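24 July 2020 – fuse block task, insertion controller and wrist perception

Long day, and I want to get this down before the weekend eats it. The short version is that the new insertion controller is in, the planner is still too clever for its own good, and I have finally made my peace with Tutine's logging (mostly).

Some background for whoever picks this up from me. Back in May we were running the whole task from the head view. It was fine for deciding which arm should go where, and pretty hopeless for deciding where a fuse blade is going to land. The planner, Lerkent, is happy with a rough pose and a confidence number, and it will plan a perfectly lovely path to a place that is slightly wrong. So the job this week was to split things in two: the head view picks the part and the arm, then hands over to the wrist view for everything close in.
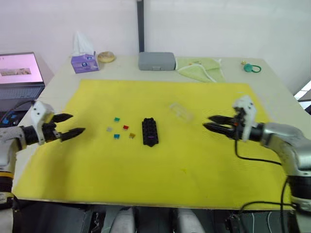 The handover itself is a little state machine, and I kept it as plain as I could stand. When the gripper gets inside the approach volume, the head estimate is frozen and the wrist estimate takes over, but only after 17 consecutive good detections. I tried letting the two estimates blend and it made the arm hunt back and forth in a way I did not enjoy watching. A hard switch is uglier on paper and a great deal calmer at the table.

Coutinho is the insertion controller. It now runs its force loop at 500 Hz, with the pose updates from the wrist arriving whenever they feel like it. Please don't try to wait for them! I did that on the first pass and the loop stalled every time the detector had a slow moment. It now holds the last good pose and lets the compliance terms do the worrying.

Slot state is a separate small model that says filled or empty for each position and nothing else. I had it guessing colors as well, and I've taken that out again, as the color comes from the pick step anyway.
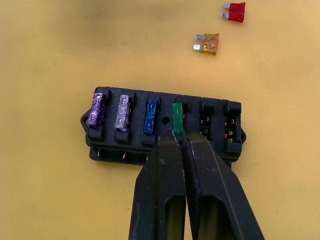 Wrist view, fingers at the green fuse. Four positions filled, the two at the right end open.

The nasty part for slot state is the mounting hole in the middle of the block. It is dark and it sits in line with the fuses, so a detector that only looks for dark gaps wants to call it a slot. I added a geometric prior – fit the long axis of the block first, then place the six positions along it – and let the model classify just those crops. I reran it over 1,000 saved crops and I'm much happier with the confusion table, which is in the shared folder next to the old one so you can compare them without digging. 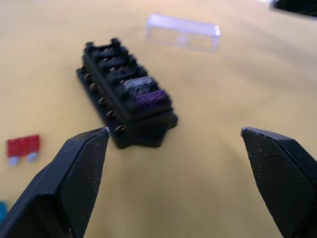

Grasp selection needs a rethink too, and I'd like to do it before anyone touches the planner again. At the moment Lerkent scores each loose fuse by distance to the gripper, with a small bonus for the way its blades point, and that's all. It has no idea whether the detection is complete. The red fuse lying out to the left is an easy candidate, with the body and both prongs in view, whereas the bit of teal-blue at the very edge, half behind the left finger, should get no score at all until the arm has moved and looked again. I've written a visibility term for this, with a weight of 2 that I plucked out of the air, so do treat it as a starting point.

The clear cover is its own headache. Irkska segments it on one pass and loses it on the next, and the collision map flickers along with it. For now I'm keeping the last known outline in the map until something contradicts it, which is lazy but keeps the paths sensible.

Still open:
Tutine timestamps drift between the two wrist streams, check the clock source
visibility term needs a proper sweep
unit test for the handover when the block is near the border of the wrist view
move the slot prior into the config file, it's hard-coded at the moment (sorry)

The branch is pushed, and the config I used today is saved alongside the logs.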